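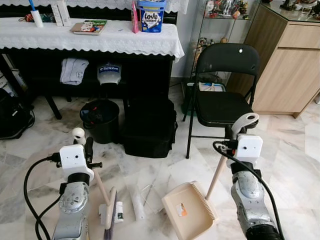
Readers of this blog will be aware that the weekly floor routine at the Clurnlow flat was revised in August. The present entry records how the revised arrangement is performing and sets out the method for anyone who wishes to adopt it.

Marble tiles are to be swept before any water is applied. A dry hand brush and dustpan remain the preferred tools for this stage. The set in use has wooden handles, the one on the dustpan being long, and purple bristles on the brush. The pan is beige, with a serrated edge like a comb. Hair and lint are drawn out of the bristles by pulling the brush across these teeth, and this should be done over the pan itself.

Larger waste is removed first. Plastic wrappers and clear packaging are not to be chased about with the brush, which merely pushes them under the furniture. They should be brought together in the open part of the floor, lifted into the pan and emptied before the fine dust is dealt with. Smudges are left for the mop.

The long dark table requires separate attention. Its white lace cloth hangs over the front, and dust gathers beneath the scalloped edge. The cloth is gone over with the blue-handled lint roller, which is now kept on the table for the purpose. The boxes and the tub marked "Love" are moved to one end and returned afterwards. It had been proposed that they be stored elsewhere, but the cupboard in question is occupied by the Szénási dinner service and is likely to remain so.

The space under the table is swept last. The white bag is taken out entirely. The grey cloth on the crossbar may stay where it is, provided it is shaken outdoors every second week.

Six weeks have now been completed under this routine, and two were missed owing to travel to Skoltport. The missed weeks were noticeable, chiefly along the skirting. A stiffer brush was tried in the hallway and withdrawn, as it scattered grit.

The next entry will concern the balcony door and the condition of its lower track.

Posted 2025-09-15 under Household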